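So I finally caved and bought the Vodley

If you've been hanging around here since February you know I have been going back and forth on heatless curling for ages. My hair is past my shoulders, medium thick, kind of wavy on one side and stubbornly flat on the other (why??), and after years of cranking a hot wand up way too high every weekend my ends were basically straw. My stylist Marleny chopped off more than I wanted and told me very sweetly that if I came back with ends like that again she'd do it to a bob. Message received!

I had already tried the bathrobe belt thing. I had tried socks. I looked like a founding father both times. So when the Vodley overnight curling set kept popping up in my feed I figured fine, take my money, let's see what you've got.

What you get is a long satin-covered rod with a bendy core, two satin scrunchies, a claw clip to hold it on top of your head while you wrap, and a little drawstring bag. I got the dusty pink one. There's also a black and a champagne, and the champagne was sold out when I ordered, which I'm still a tiny bit bitter about. It was $20 plus shipping and it took 6 days to get to me.

First night: a mess. I wrapped on soaking wet hair, because I skipped the instructions like I always do, and in the morning it was still damp in the middle and I went to work with a sort of crimped triangle going on. Please don't do that. The card in the bag says your hair should be almost completely dry and they mean it.

Second night I did it properly. Dry hair, a light mist of water just on the lengths, a pea of mousse, center part, clip the rod on top, and then wrap away from your face, picking up a bit more hair each time like a French braid. Scrunchie on the end, other side, done. It took me 20 minutes the first time and now I can do both sides in five while I'm watching TV. And you guys, the curls!! Big, soft, bouncy, kind of like a blowout from the nineties. My flat side finally matched my wavy side. I kept touching it all day and annoying everyone.

The bendy core is what sold me on this one over the plain foam kind. Once you're wrapped you can bend both ends up and tie them together on top of your head, so you're not lying on two big sausages all night. I'm a side sleeper and I slept okay. Not amazing, okay. If you are a back sleeper I think you're going to struggle a little, there's a bit of a ridge right where your head wants to go, and I ended up shoving my pillow down under my neck.

Now the stuff I don't love. The claw clip is junk. Mine lost its grip in the first week and I swapped it for a Stetton one I already had in my drawer, and that one holds the rod perfectly. The scrunchies are a little loose too, and if you have fine hair I'd double them up or they'll slide off by 3 am and you'll find one in your sheets. Also the satin snagged on my ring and now there's a little pulled thread near one end. It hasn't gotten any worse but I take my rings off now.

And the curls do drop. By lunch they've relaxed into waves, by dinner they're more of a suggestion. I tried a few different things under them to get more life out of it. My usual mousse was fine. The Carhuamaca sea salt spray gave me way more hold but made the ends feel crunchy, and crunchy ends are exactly what I'm trying to get away from. The winner for me was a tiny bit of the Erkholm setting lotion, the one in the tall bottle, combed through before I wrap. With that I got a full day and then still had a pretty decent wave on day two with some dry shampoo at the roots.

Katherine Condori asked me on my last post whether it works on layers. Mine are long layers and they behave, but the shortest bits around my face pop out and I just do those with a velcro roller in the morning while I have my coffee. If you have a real shag or short bangs I'd say don't bother. And you really need hair to your collarbone at least or there's nothing to wrap.

Washing it is easy, by the way. Warm water, a drop of shampoo, squeeze it in a towel, hang it over the shower rod. It takes forever to dry though, like a whole day, so don't wash it in the afternoon thinking you'll use it that night. Ask me how I know.

Would I buy it again? Yes, and I already ordered the black one for my sister. My hot wand has been sitting under the sink for weeks and my ends feel so much softer, I can run my fingers all the way through without that horrible squeaky snag at the bottom. I'd give it four stars and it would be five with a better clip. Next up I'm going to try it with a deep side part, so let me know if you want pictures of that, or if there's another set you think I should put up against it!
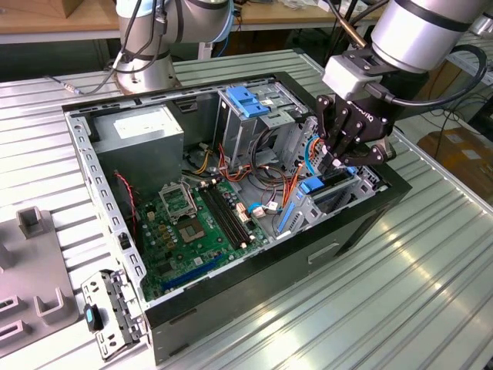
Suha Sleiman: I have the champagne one and the clip broke on me too, so glad I'm not the only one! Have you tried wrapping toward your face on just the front pieces? I do the first two turns that way and then switch, and it gives me more of a curtain bang shape. My hair is super fine and I do have to double the scrunchies like you said. Going to look for that setting lotion this weekend.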